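Open day demo: arm keeps stopping short on the toy kitchen faucet
Posted in Robotics > Demos and Outreach, 9/12/18

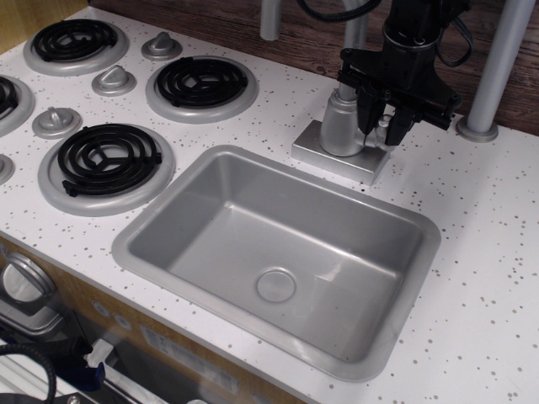

Gripper over the faucet handle, fingers on either side.

We run a toy kitchen station at our open day in the Drosonska building. Visitors pick a task from a card and the arm does it: turn a stove knob, put something in the sink, move the faucet handle. The knobs are fine. The faucet is the problem. In rehearsal the arm went to the right place above the handle, then on a fair share of runs it stopped a little high and closed on nothing. Over 47 runs it missed 18 times. The approach is scripted from saved poses, with a 500 ms pause before the final descent. No vision in the loop. The controller reports no fault and the logged end position matches the commanded one.

The station was moved from our lab to the hall on a cart and set up again on a different table. I would prefer not to re-teach every pose the night before. What should I check first?

drastelora

Sounds like calibration. Recalibrate and try again. We had the same thing at our July event and it went away after a restart.

Rustirora

A restart will not help if the logged position matches the command. The arm is going where you told it to go, so either the kitchen has moved relative to the arm or the saved pose has no margin. I would look at both, in this order.

Check how the kitchen is fixed to the table. If it is only resting there, a visitor leaning on the counter is enough to shift it. Clamp it at the base, then touch off on two points that are far apart – we use a stove knob and the sink rim – and compare with the lab values. If both are off by the same amount, apply one offset to all poses and you are done. If they differ, the cabinet is rotated or the table is not level, and you need a third point.

Then look at the handle. It is small and sticks out to one side, so a height error that a knob would forgive will lose it. Lower the grasp pose in small steps at reduced speed, and keep an eye on the clearance between the fingers and the faucet base plate.

Also check the cables by the wrist. Ours was pulling at one end of the travel after a move, and it took up to 200 runs before anyone noticed.

For the day itself, put the faucet card at the bottom of the stack.

Joo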